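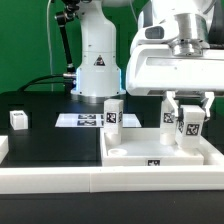 White arms against a green backdrop.

Zakasis to Start Refill Service for Workshop Cleaning Products

CARINE – Zakasis, a supplier of cleaning products to workshops and small factories, will start a refill service for its main product line in December. Customers who sign up will get their surface cleaner, hand soap and floor soap in returnable drums. Single-use bottles will stay in the catalog for customers who prefer them.

The service will first run in Carine and Koskela, where the company already makes its own deliveries. A driver will drop off full drums and pick up the empty ones on the same trip. Empty drums go back to the Zakasis plant in Koskela to be rinsed, checked and filled again. Damaged drums are taken out of use.

Zakasis tested the service with 13 customers over the past year. They included two print shops, a bicycle repair business, a dental lab and several machine shops. Most asked for a smaller drum that one person could lift onto a shelf, and the company has added one to the range. The test also led to a change in the labels. The old paper labels came off in the rinse, so product names and safety information are now on a plastic tag tied to the handle.

The surface cleaner is sold under the name Moto. It is unscented and can be used on painted metal, plastic housings and sealed benches. It should not be used on bare wood or on electrical contacts. The formula is the same in the drum and in the bottle, and safety data sheets are sent with the first order.

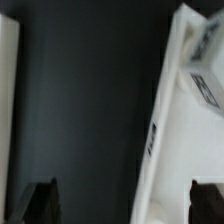
Sizes and Prices

Moto and the hand soap will come in a 40-liter drum and the new smaller size. Floor soap will also be sold in a 200-liter drum for larger sites. Each drum carries a deposit, which is credited to the customer's account when it is returned. There is no charge for pickup when it is combined with a delivery. A hand pump is included with the first drum of each product, and spare pumps and seals can be ordered separately.

How to Sign Up

Existing customers can switch at their next order by marking the refill box on the order form. New customers should contact the sales office in Carine, which is open until 4 p.m. Orders received before noon are normally delivered within 2 working days. Customers outside the delivery area can collect drums from the Koskela plant by appointment.

About Zakasis

Zakasis makes and sells cleaning products for workshops, labs and light industry. It has its sales office in Carine and its plant and warehouse in Koskela.

Press contact: Zakasis sales office, Carine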